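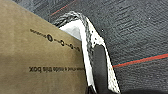
White gripper finger with a dark pad against a printed cardboard box, wrist camera view.

About Westinlow

Westinlow is a small test shop for robot grippers. Companies that pick, pack or sort goods send us the items they handle, and we try different grippers, arms and wrist cameras on them and write up what we find. We don't build or sell hardware, and we don't take a commission from anyone who does.

Irja Pesonen started the shop after nine years of setting up packing lines. She kept seeing plants buy a gripper on the strength of a sales video and then spend months working around it. Her first job here was a comparison of two fingers for a bakery supplier, done on a borrowed bench. We have 71 gripper and finger sets on the shelf now, some of them old enough that the maker no longer stocks parts.

What we test

Most of our work is with cardboard. Boxes bend, corners crush, and a finger that holds a full carton well may slide off an empty one. We look at where the finger meets the board, how much of the pad touches, and what the grip does to the print and the fold lines. A normal comparison is 600 picks per gripper, on the same arm and with the same controller settings. If a customer wants the controller compared too, we run that as a separate job so the results don't get mixed together.

We also do bags, tubs, bottles and small hardware. We don't test food contact or clean room use, and we will point you to a lab that does.

How we work

Each job has one engineer from start to finish. That person sets up the cell, runs the picks, goes through the wrist camera footage and writes the report. Reports list every drop and every damaged item, with the camera clip for each. Our longest one so far, for the Fairweather warehouse project, covered 3,370 picks with four grippers and ran to 209 pages - most customers get something closer to twenty.

Customers are welcome to come and watch. Some bring their own arm, and we can usually mount it in a day.

Our benches

The Utero bench is for light items and short runs. The Hevura bench has the bigger arm and more floor space, and it is normally booked first. Please ask about it early if your cartons are large. New bookings for both benches open in January.

Send sample items to the front desk with your company name on the outside of the package, and include at least ten of each.

Page last updated November 6, 2022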